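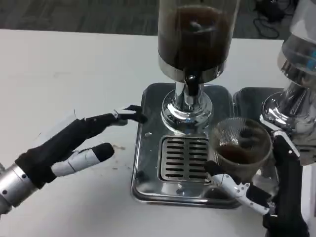

## 1/

New result from the Dilow project, a thread. We taught a two-handed humanoid to work a drink dispenser. Civilization may now proceed.

## 2/

The question: does it help to label *why* a demonstration went badly, or should you just throw the bad ones out? Everybody throws them out. We kept ours, mostly out of stinginess.

## 3/

Training set: 1513 demos, 400 of them bad. Each bad one got a short tag from Elaheh Bakhtiari: "late on the tap," "cup tilted," "wrong hand moved first." My favorite tag is "why."

## 4/

Baseline policy: the 1113 good demos only. Ours: everything, with the tag fed in as an extra input. At test time we set the tag to "good" and hope it has read the room.

## 5/

We ran 588 trials, split evenly between the two. The tagged policy spilled less and, more to my taste, stopped when the cup was full enough. The baseline has a generous spirit.

## 6/

Where it didn't help: dark coffee. Both policies misjudge the level in a clear cup when the drink is nearly black and the lights bounce off all that chrome. Kamran Parsa suggested we switch to milk. Kamran is not on the paper.

## 7/

Shuffling the tags at random wiped out most of the gain, so the words do matter. I had a small bet against this with Pejman Ebrahimi. I owe him lunch.

## 8/

Preprint in September if Reviewer Pejman allows it. Code goes up with it, tags included, "why" included.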